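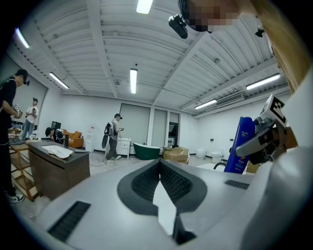
Getting the last bit out of the bottle (and other things I do with bottles)

I have a drawer in my laundry room that used to be for string. Now it's for caps, pumps, funnels and a roll of masking tape, which should tell you how far I've gone with this. My sister-in-law calls it the bottle drawer and rolls her eyes, but she also took home two pump tops last time she was over, so there you go.

I started paying attention to bottles after we switched to buying the big refills. Dish soap, shampoo, vinegar, floor cleaner, all of it. You save money, sure, but then you're pouring from something that weighs as much as a toddler into something with a neck the size of a dime, and I have mopped up enough dish soap to know it does not mop up. It just makes more of itself.

So, my tips, in no special order.

Storing them upside down

Anything thick goes upside down once it's a third full. Ketchup, conditioner, lotion, wood glue. I keep an old loaf pan on the shelf and stand them all in it on their heads, leaning on each other. Loaf pans are narrow enough that nothing flops over. If the cap is rounded and won't stand, a coffee mug works (one of the ugly ones from the back of the cupboard).

Check the cap first! I lost most of a bottle of pancake syrup this way and the shelf liner had to go in the trash.

Adding water, or not

For dish soap and hand soap I add a splash of warm water at the end, swirl, and use it up that same day. Don't do this with shampoo you plan to keep for a month. Watered-down shampoo goes funny, kind of stringy, and it smells like a pond. And never with anything that's going to sit under the sink for a season. If you're going to dilute, dilute what you'll use today.

Cleaners are another matter. If the label gives you a mixing amount, follow it, and don't pour the end of one cleaner into the end of another to save shelf space. I know it's tempting when you've got a couple of inches in each. Bleach with ammonia or with vinegar makes fumes you do not want in your lungs. Rinse the bottle, recycle it, move on.

Labels

Write on the bottle, not the cap. Caps travel. I had a spray bottle of plain water and a spray bottle of window cleaner swap tops, and my poor fern found out before I did.

Masking tape and a permanent marker is all you need. I put what it is and the month I filled it, so "VINEGAR HALF WATER, MAY". In the bathroom the tape peels from the steam, so in there I put a strip of clear packing tape over the top, wrapped all the way around so it overlaps itself. It's held up since last spring.

If you're covering an old label, take the old one off first. Fill the bottle with hot tap water, let it stand ten minutes, and peel slowly from a corner. The gummy stuff left behind comes off with cooking oil on a paper towel, then dish soap to get rid of the oil. One thing I won't do is put drinks in a bottle that had cleaner in it, or cleaner in a bottle that had drinks in it. Even with tape on it. Somebody will be thirsty at 2 a.m. and not turn the light on.

Caps that won't budge

Rubber band around the cap, then twist. That works for me nine times out of ten. If it's stuck with dried sugar or glue, run it under hot water for a minute and try again. A damp dish glove is good too, and better than pliers, which chew up the ridges so that it's even worse next time (ask me how I know).

To keep a cap from sticking in the first place, wipe the threads before you close it. On glue and wood finish I rub the threads with a tiny dab of petroleum jelly. My glue bottles used to need surgery every time and now they just open.

Pouring from the big jug

Turn the jug so the spout is at the top, not the bottom. I know it looks wrong! But air gets in behind the liquid and it comes out smooth instead of glugging all over your shirt. It feels awkward for the first couple of pours and then you'll never go back.

For narrow necks, use a funnel, and leave a little gap for the air. I slide a toothpick between the funnel and the neck. No toothpick, and the soap just sits in the funnel looking at you. Set the small bottle in the sink or on a cookie sheet before you start, and stop an inch from the top if a pump is going back in, because the tube takes up room.

Pumps that quit

Usually it's dried soap in the nozzle. Take the pump off, put the tube end in a glass of hot water and pump until it runs clear. If it still won't go, leave the whole thing soaking overnight with a glug of vinegar in the water. If the pump works but won't reach the bottom, the tube is probably too short for that bottle, and that's where the drawer comes in. I save every pump that still has a good long tube, and trim them with scissors on a slant so they don't suck flat against the bottom.

Under the sink

A tension rod across the cabinet, with the spray bottles hung on it by their triggers, frees up the whole floor for the jugs. Mine cost a few dollars. Don't hang full quart bottles on it though, or you'll hear it come down from two rooms away. Put a tray under whatever is left, and anything strong goes up high behind a latch if you have kids or a nosy dog.

Next I want to sort out the spice jars, where I've been using three different sizes and none of the lids match. If you've found a good way to get the curry smell out of a plastic lid, leave it in the comments. I've tried baking soda and I've tried sunshine, and my lids still smell like dinner.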